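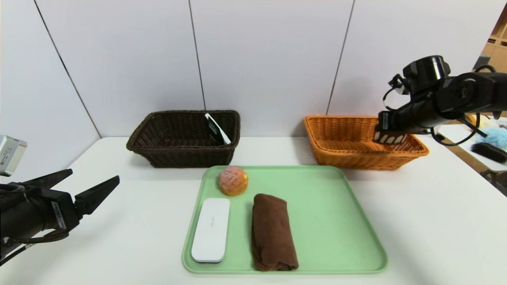
Supporters' Forum Digest, No. 94

Posted 29th January by Ottó Orbán

We use cookies to remember your login and team colours. Accept / Manage

Thread: Kumerier on the front of the shirt

Ottó Orbán wrote:
So it's official. From July we'll have Kumerier across the chest for 2 seasons. I've read the club statement three times and still couldn't tell my mother what they sell. Something with "loyalty tokens". You earn them by turning up and spend them on, as far as I can see, more turning up.

hajdu_end_row_c wrote:
It's a fan voting app. You get tokens, you vote on things. The goal music, the colour of the away socks. I'd like a vote on the left back but I gather that's not on the menu.

Viktória K wrote:
I'll be the boring one and say it's money we didn't have. Likemia paid late every season and their logo peeled off in the wash. If these people pay on time they can call the tokens whatever they like.

Csaba Szénási wrote:
@Viktória K they'll pay on time until they don't. Zadus had a crypto sponsor two years back. Lovely launch, fireworks, a man in white trainers. By spring the training ground roof was still leaking and the man in white trainers had a new job.

Viktória K wrote:
Zadus took their fee in the sponsor's own coin. Ours is in ordinary cash, it says so in the fourth paragraph. Read it before you bury us.

Csaba Szénási wrote:
I read it. It says "the majority" in cash. 51 per cent is a majority. I've been married long enough to spot a careful sentence.

severino_s wrote:
I signed up for the app last night out of curiosity. It gave me 20 tokens for making an account and took 2 back for changing my picture. I'm currently ranked 1477th most loyal fan - I've held a season ticket since I was nine. The top spot belongs to someone called Test User.

hajdu_end_row_c wrote:
Test User has never missed an away game, to be fair.

Béla Pálfi wrote:
Can we talk about the shirt itself? The logo is purple. We play in green and white. I don't mind who pays for it but I do mind looking like a grape at a garden party.

Ottó Orbán wrote:
The statement says the colour is "under discussion with the partner". I've emailed the club to ask whether a plain white version is possible, and what happens to the tokens if the deal ends early. The automatic reply thanked me for my passion.

Csaba Szénási wrote:
How many tokens do you get for passion?

Viktória K wrote:
Fewer than you get for moaning, I hope, or you'll own the ground by Easter. Ottó, post the proper reply when it comes please, all of it, including the bit on cash.

Page 1 of 2

Contact the moderators | © Hajdu End Supporters' Forum | Back to top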